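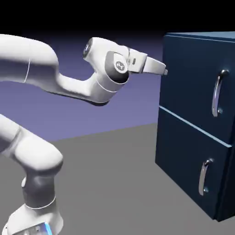 I moved to Nesmont in May with 17 boxes, and the one I cared least about turned out to be the one I spent the most time on. It held paper. Old leases, tax returns, warranty cards for things I no longer own, a folder of pay stubs from my first job in Cekent. For years all of it had lived in one deep drawer in the kitchen. What I wanted was something small with two drawers, so that I could split everything into papers I might need this year and papers I only have to keep. That split is the whole system. The rest of this post is how I got there.

The first evening I tried to sort by subject. I made piles for bank, car, apartment, medical and work, and within an hour the floor was covered and I had a sixth pile called "other" that was taller than the rest. I put it all back in the box and went to bed.

The second try went better. I took one sheet at a time and asked when I would next have to look at it. The car registration, the new lease and the dental plan went in the top group. Past tax returns and the closing letter on my old loan went in the bottom group. If I could not think of a time I would ever look at a sheet, I put it aside to shred.

The shred pile came to 139 sheets. A lot of it was bank statements I can pull up online, and a surprising amount was envelopes. I had also kept the manual for a Dramovlow space heater that I left behind two apartments ago.

I did find one useful thing. When I moved out of the place on Ibarra Street, the landlord held on to part of my deposit for a carpet that was already stained when I got there. The move-in checklist was in the box, with the stain written down and both our signatures under it. I sent him a copy. He has not answered yet, and I don't know if he will, but I would have had nothing to send if I'd thrown the box out as I planned.

Mail now goes on the shelf by the front door, and I open it standing up, before I take my shoes off. Most of it goes straight into recycling. Anything left gets filed after dinner. It takes a few minutes, and some nights there is nothing to file.

I still have the photographs to do. They are in a separate box, under the bed, and I have not opened it since the move.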